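Pinza Protus, tras un mes de uso: dos estrellas

Agarra bien y monta fácil. El fallo llegó en mayo: la parada por exceso de fuerza no saltó con el límite en 20 N y siguió cerrando hasta que corté la corriente.

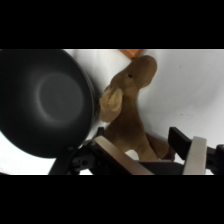
El alce de peluche entre los dedos; la sartén, a la izquierda.

Escribí a soporte. Mirela Vieira me sugirió «objetos más rígidos». Por 472 euros esperaba otra cosa. El alce no ha presentado reclamación.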